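# Folding a square sheet in half, cleanly

1st November, Dalibor Zelenák

1. Put one plain square of white paper on a smooth, flat surface – a clear plate is good for this.
2. Turn it so that one side is parallel to you.
3. Bring the near edge up to the far edge. Match the corners first and press nothing yet.
4. Hold the corners, then press the fold from the middle to the outside.

I make 200 of these each winter, and step 3 is still the slow one. 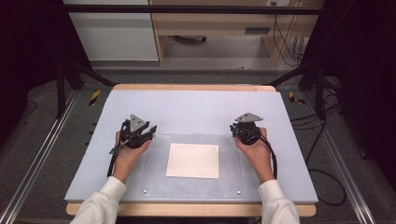 Which paper weight is best for a beginner?

Ordinary copy paper is fine, as thick card cracks on the fold.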